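Grekunel manipulation data, progress report for November
Prepared for the Joswood program office

Collection under work package 2 continued on the two-handed platform at the Guthrie site. The accepted set now stands at 1678 episodes, of which 147 were added this period. Each episode is recorded at 60 frames per second from the head and wrist cameras, with joint positions logged on the same clock.

Current work covers single-fruit tasks with tableware.

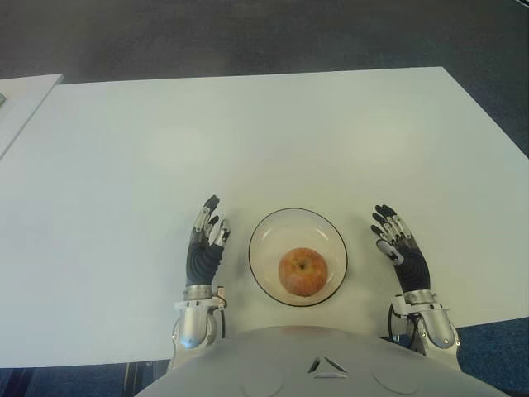
Figure 1. Apple in glass bowl, hands raised on either side.

Bowl episodes are filed separately from plate episodes, as the rim height changes the approach angle. Plate starts vary the apple position along the table and are labeled by the nearer hand. Operators reset the joints between takes; resets are trimmed before upload to Prorkitz storage.
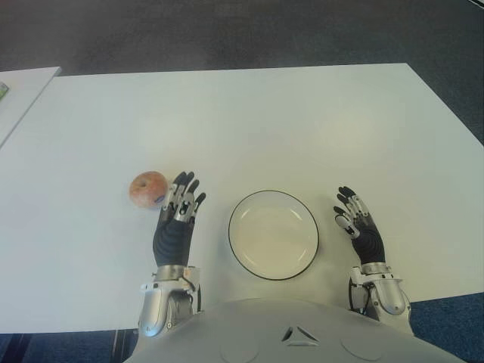
Figure 2. Apple beside the left hand, plate between the hands.

Wrist views are reviewed for finger placement at contact. Episodes with dropped frames in either wrist stream are rejected whole. Labeling of grasp onset is still done by hand and is the slowest step.

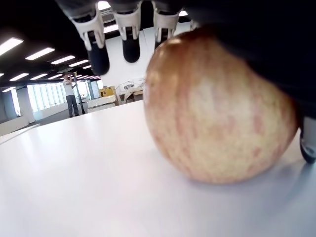 Prorkitz asked in its review that failed grasps be kept in the set with their own label, on the grounds that a policy trained only on clean pickups has no examples of recovery. We agree. The label will be added to the schema before the next upload.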